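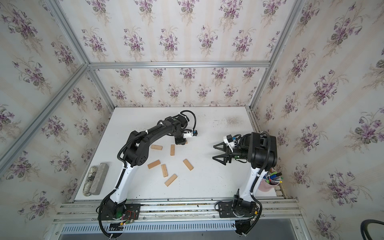
Violet Bouquet wallpaper by Peltia

I've sold a lot of florals in my time and this is the one I keep going back to. It's a pale cream paper with faint vertical stripes and bunches of purple violets all over it, leaves and all. A bit old-fashioned, yes, but it looks lovely next to a plain white table or anything metal!

One thing I'd say is be brave and do every wall. People often ask me for a single feature wall and I do try to talk them round - the pattern is soft enough to go right round a small space.

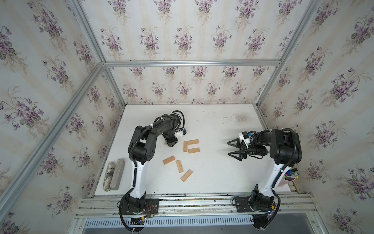

Matching the bouquets at the corners takes a bit of patience, so I'd order a spare roll (I always do). Paste the wall, hang your first drop and leave it about 8 minutes before you fuss with the edges.

Sold in packs of 2 rolls. Samples are free and go out from our Grakley shop, usually within 7 days. There's a matching border by Treltton too - ask me if you'd like a snip of both in the same envelope.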